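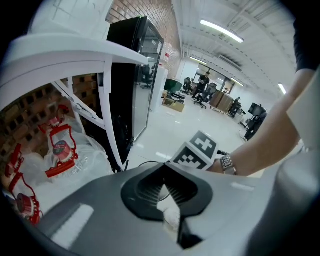

Our workroom in Delwood has no closet, so drinks and drinking water get kept wherever there is space. We need to sort out one spot for them before the next order comes. The things with the red handles, still in their clear plastic, are on the lower shelf of the white rack by the brick wall, and I don't know if a rack like that is meant for weight. Water jugs are heavy. Is it OK to load it up, or should they go on the floor?

Posted by furkby35, 11/10/20

Also, where does everyone put the bin? Ours is next to the rack and people mostly use it for bottles. 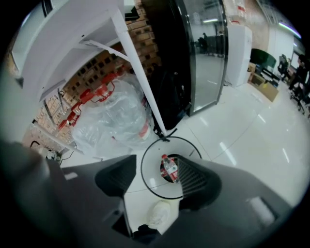

Bagged water jugs under the shelving, bin at the foot of the pole.

povano_k
Floor. Ours bent in August.

parry_south
Look for a load label on the rack first. If you can't find one, keep the jugs at floor level and put light stuff up top. Leave the plastic on until you need a jug, it keeps dust off the caps. I would move the bin a few feet over so you can pull the jugs out without shifting it every time.
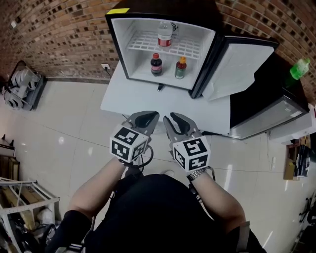
Cold drinks are a separate job and I wouldn't mix them in with the spare stock. Pick one place for them and only refill when it gets low. The mini fridge on the white table can do that. You have a bottle on the wire shelf and two more underneath, with the cola on the left, so keep it to small bottles and leave the jugs out of it. Wipe the drip tray when you refill.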